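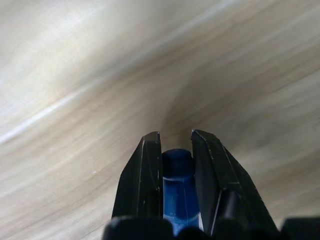 I first heard about Anastasia Kontogiannis from my sister-in-law, who had given her a dining chair with a broken back leg and got it home looking better than the other five. Anastasia fixes furniture for a living, mostly chairs, out of a double garage behind her house, and she'd agreed to let me hang about for a morning and ask nosy questions. I'm hopeless with my hands (I once glued a drawer shut) so I came with a long list. Before I'd even got my notebook open she was on to grain. She loves a pale timber, she told me, the creamy beige sort with faint grey-brown lines running through it, and she can't understand why people want to stain it the colour of strong tea. "Leave it alone!" she said. "It's lovely as it is. Everyone thinks old has to mean dark."

She didn't start out doing this. She spent 15 years in payroll at a freight company called Tellance, and she says she was good at it and didn't mind it. Then her father died and left her a shed full of kitchen chairs, none of them matching and most of them wobbly. "Mum wanted the lot on the nature strip," she said. "I said give me a month. I got two of them done in a month and they were terrible. I'd used the wrong glue and so much of it, it was coming out of the joints like toothpaste."

So she found herself a teacher. Filippos Margaritis had retired from cabinetmaking and lived a few streets over, and he let her come around in the evenings on the condition that she didn't talk during the cricket. For most of the first winter he had her taking chairs apart. "I kept asking when I'd get to put one back together," she told me. "He'd say, when you stop hitting it so hard."

I asked what usually goes wrong with a chair and she put down her tea and gave me a proper look, like I'd finally asked something decent. It's people leaning back, she said. It's nearly always people leaning back, and teenagers are the worst. The back joints loosen a little, somebody squirts glue into the gap without cleaning out the old stuff, and it holds until Christmas lunch when an uncle sits on it. After that there's usually a screw. "I can forgive the glue. The screw, no. You get a great big screw through a nice old joint and it splits the leg, and then I'm making a new leg."

The first paying job was a set of bentwood chairs for a café called Morais, and she charged 50 dollars a chair, which makes her wince now. The owner still rings her when one comes loose. These days she keeps a ledger (an actual paper one, payroll habits die hard) and when I visited she was up to job number 444. I asked if I could look up my sister-in-law's chair and there it was, number 216, with "rear left, previous repair, bad" written next to it in very neat handwriting. I've passed that on to my brother, who did the previous repair.

We got on to money, because I'm rude like that. She says she makes less than she did at Tellance and some months it's a lot less. May is always slow and she has no idea why. She turns down big tables now because of her back, and she won't touch cane at all. That goes to Michalis Karagiannis, who she reckons has the patience of a saint and the hands of a harpist. In return he sends her anything with a rocker on it.

I wanted to know if she ever tells people a chair isn't worth fixing. "All the time," she said. "But I tell them the price and I tell them what I think, and then it's up to them. I had a man bring in a plain little kid's chair, you'd get another for twenty bucks at the op shop. Cost him a lot more than that. He'd sat on it, his kids had sat on it. What am I going to say?"

Her own kitchen chairs, I should mention, still don't match. She made me try three of them. The green one is one of the two she did in that first month, and she's since taken it apart and done it again. I leaned back on it a bit without thinking and she had her hand on the top rail before I'd got the front legs off the floor.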